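How I keep a notebook for hidden object and puzzle adventure games

I play a lot of point-and-click adventures, mostly the kind where you poke around an old hotel and end up with a pocket full of keys and a stuffed owl. For years I relied on my memory, and for years I'd come back to a game after a break and have no clue what the owl was for. So now I keep notes, and I get through games with far fewer trips to a walkthrough.

I'll use Dahlgren as my running game, mostly because I just finished it (second time through!) and my notebook is still on the desk. The method works for anything with rooms, items and locked stuff.

Step 1. Set up your pages before you start

Take two facing pages per chapter. The left page is the map and the right page is the list. Don't get fancy with it, I use a cheap spiral pad and a pencil, and the pencil matters a lot more than the pad. You will be erasing.

At the top of the left page write the chapter name and the difficulty you picked. I skipped that once and spent an evening waiting for a hint button that Expert mode doesn't have.
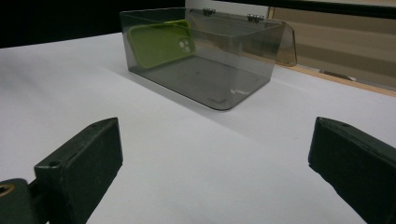
Do I need to draw the rooms to scale?
A box with a name in it is plenty, as long as the lines between boxes show which exits lead where and which ones are still locked.

Step 2. Map as you walk

Draw the first room in the middle of the page, never in a corner. Every new room gets a box and a line. A solid line means you can walk through, a dashed line means something's in the way, and I write the something right on the line: "padlock," "vines," "angry goose."

Dahlgren sends you down to the boiler room early on and then doesn't need you there again until the end of the chapter. I had a dashed line from the boiler room marked "missing valve wheel," and when the wheel showed up in the greenhouse I knew right where to go. My friend Jerome Sebastian, who was playing the same week, wandered the whole second floor trying that wheel on every door.

Step 3. Write down codes the second you see them

The scratched number behind the portrait is going to matter. So is the date on the gravestone, and the order of the colored bottles. Some games log all this in a journal for you, but plenty don't, and Clesik in particular loves to show you a clue once and then close the drawer for good.

Write the code AND where you found it. In my notes it looks like this:

2508, inside piano lid, music room

If you find a lock with four dials later, you just run your finger down the list. When a code is used, cross it off lightly so you can still read it. Dahlgren uses one of its codes twice, and I'd erased it, and yes, I had to walk all the way back.

Step 4. Keep an "odd things" column

Down the edge of the right page, jot anything you can click on that doesn't do anything yet. A loose brick. A clock with no hands. When you're stuck, read your items out loud against this column, one by one. It feels silly and it gets me unstuck most of the time.
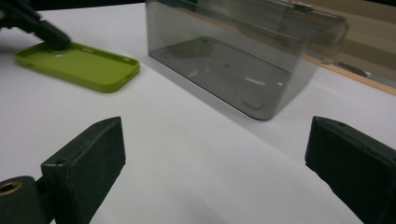

Reading time: 4 min

Step 5. Give yourself a hint rule

Mine is 7 minutes. If I've gone that long without finding anything new, I reread both pages, and only then do I press hint. One hint, then back to playing. With the sliding tile puzzles I'm less strict, I'll happily skip those (sorry, tile people).

Step 6. Write a stopping note

Before you quit, write one line about what you were going to try next. "Take oil can to the weather vane" is perfect. "Attic??" isn't, and I've got a whole page of those from my first try at Sovov.

If you're going for 100 percent

Collectibles need their own page. List them by room as you find them, and check the room off once you're sure it's clean. Ramil Barredo suggested putting a star next to rooms that change later in the story, and I've done it ever since, as those are where the last couple of collectibles tend to hide. In Dahlgren, star the ballroom and the dock.

I'm starting Plostodix next, with a fresh pad and a newly sharpened pencil. If you have your own symbols for locked doors, leave them in the comments, I'm running out of ways to draw a padlock.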